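Minutes of the equipment review meeting, Maltudo workshop
November

Present: Edith Rengifo (chair), Nathalie Van der Linden, Roos Brouwer, Liesbeth Brouwer
Joining by phone: Noman Siddiqui, for the supplier, Venach
Minutes taken by: Liesbeth Brouwer

1. Minutes of the last meeting

Approved with one change. Under item 4, "De Graaf quote" should read "De Graaf revised quote." Nathalie will correct the copy on the shared drive.

2. Purpose of the review

Edith reminded everyone that the Mumeler two-arm bench kit is with us on a 30-day loan and that a decision to buy, extend or return is due before the loan runs out. The kit is being looked at for small assembly work, mainly putting gears onto the pins of a round base plate. We do this by hand at present. The kit is offered with a teaching package and phone support from Venach. De Graaf's offer is for a single arm without wrist cameras and was discussed under item 6.

3. Installation and cabling

Roos reported on the setup. Unpacking and mounting went according to the manual, apart from the section on cable routing, which covers one arm only. The cables under the edge of the cloth run loose across the floor and cross each other in several places. Roos does not want to keep it this way if the kit stays. She asked for cable trays and for every lead to be tagged at both ends.

Noman said Venach sells a routing set as an extra, and that he would find out if it could be included in the price. Edith asked for that in writing.

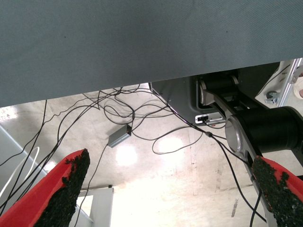

4. Gear and plate trials

Nathalie went through the trials. The task was kept the same throughout: one plate with three upright pins, three small gears, dark cloth as the work surface. The plate is not clamped. A run counts as complete when all the gears are seated on their pins with no hand correction. The layout of the loose gears is changed between runs.

A total of 143 runs were logged. Nathalie has put the log on the shared drive and would like comments on how the failures are sorted before anyone draws up totals. At the moment "dropped" and "not picked up" share one column, and Roos thinks they should be split.
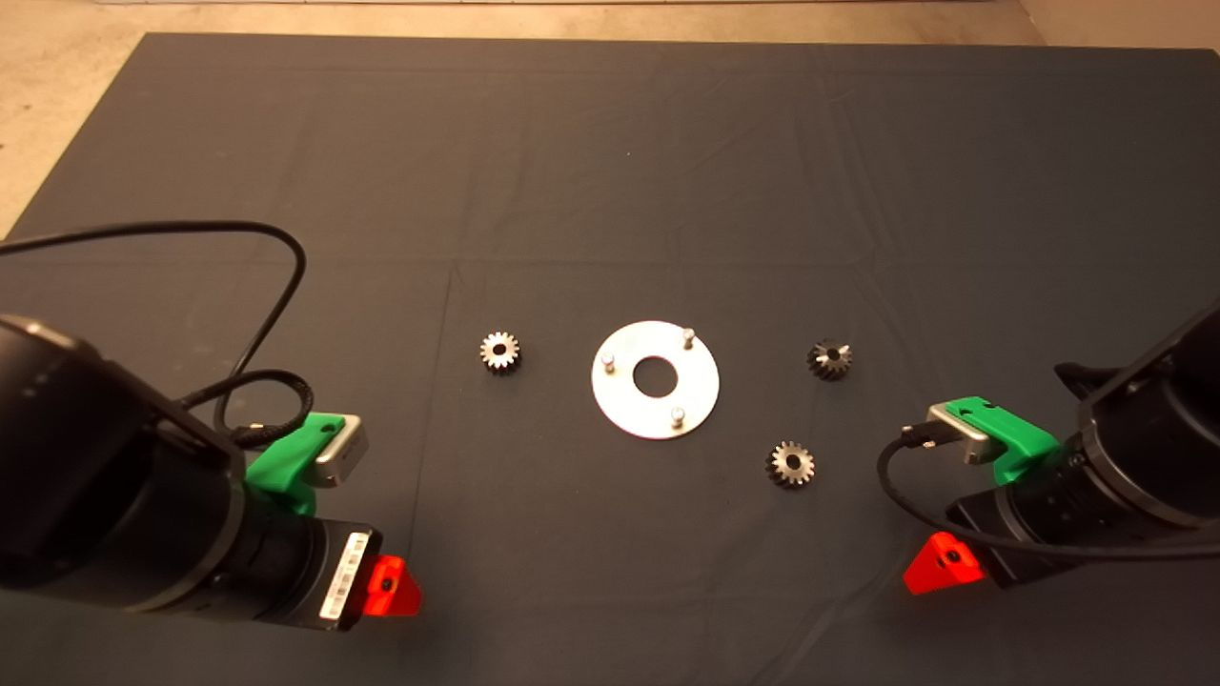 Plate with its three pins, gears still on the cloth.

Points raised in discussion:

The gears are not all the same type. Liesbeth asked if the bevel gears should be left out, as our own product uses only spur gears. Agreed to keep them in for the rest of the loan and mark them separately in the log.

The cloth has creases from being folded. Roos would like it ironed or replaced with a rubber mat before the next set of runs. Nathalie would rather not change the surface halfway through. Left as it is for now.

The last gear takes longest to place. Nathalie's view is that the arm slows down near gears that are already on the plate, and that this comes from the default speed setting.
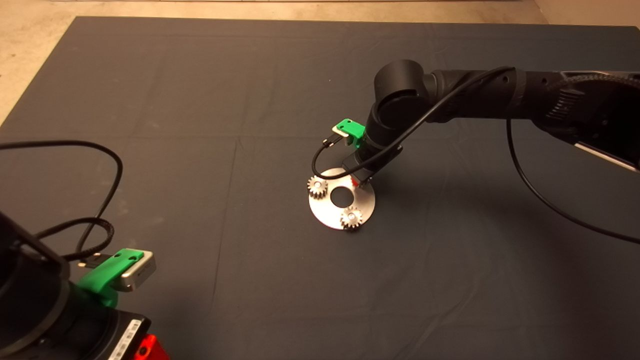 The setting can be changed in the control software, but the manual warns against it during the loan period. Noman confirmed that Venach would allow a higher speed if the change is written down and the original value is restored before return. Nathalie will try it on one batch only and keep those runs out of the main log.

5. Grippers and spare parts

The kit uses 3D-printed parts at the grippers. Edith asked what happens when one breaks. Noman said the print files come with the purchase and customers may print their own, or order from Venach in sets of 2. Roos has asked for the recommended material and print settings, which were missing from the folder we received.

Grip pads are treated as a wear item. Venach suggests inspecting them every 300 cycles. Roos will add this to the weekly check sheet.

Liesbeth noted that two people have now been trained to start and stop the kit. She would like a third before any decision to buy, so that holidays are covered. 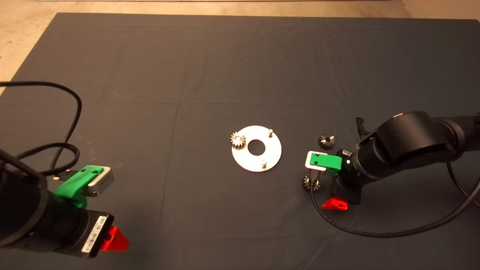 Noman asked that gear pickup not be judged on the default grip force alone, as the value was chosen for larger parts and he would expect small gears to need a lower one. He offered to send a settings file for thin, toothed parts. Nathalie accepted, provided it arrives while there is still time for a full batch.

6. Comparison with De Graaf

Brief discussion. The De Graaf arm costs less to buy, but we would have to add a camera and a second holding fixture. Edith does not consider the two offers comparable until those costs are in. Roos to obtain prices.

7. Actions

Noman: written answer on the cable routing set; settings file for small gears; print material and settings.
Nathalie: split the failure column; one batch at higher speed, logged separately; mark bevel gears in the log.
Roos: prices for De Graaf additions; tags and trays; pad inspection on check sheet.
Liesbeth: find a third person for training.

8. Next meeting

Same room, 9:30, in the last week of the loan. Edith will send the invitation. Noman will join by phone for the first part only.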